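Gripper budgeting

Gripper budgeting is the planning side of buying a robot arm's hand, along with all the bits that go with it. I've kept this entry in everyday words, as I came to the subject knowing next to nothing and got cross with the glossaries.

What the money goes on

The arm gets the attention, but the hand is where I've seen most plans go wrong. A two-finger gripper needs a coupling plate, a cable, spare pads and (nearly always forgotten!) somebody's time to fit it. At Ollard, where I did my first proper plan, we put down 300 pounds for pads and fixings and had spent 288 of it by December, which I was rather pleased with. The Macedo workshop allowed 95 pounds for the same line and ran out.

Lease or buy

Leasing suits short projects. Driltance hires out by the month and Guvden sells outright with a service plan, and I've used both. If the arm will be busy for more than 128 days in a year, I'd buy, though do ask what happens to the service plan when you change the fingers.

Planning in simulation

Most buyers I know now mock up the room on a computer before signing anything. It costs a few evenings and it's good fun, to be fair. You can try finger widths, move the table and see how much floor is left for people to walk past.

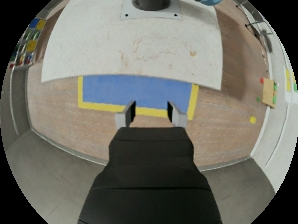 Guvden Notes contributor

The render has the two fingers standing open, a black pad on the inside of each, with the speckled tabletop beyond and the arm's base on its square plate at the far side. I'd put the pads on their own line in the budget, and the mounting plate on another, as the two often come from different suppliers.

See also: end effector, service plan, spare parts

Contact us | Copyright 2021 Guvden Notes | Back to top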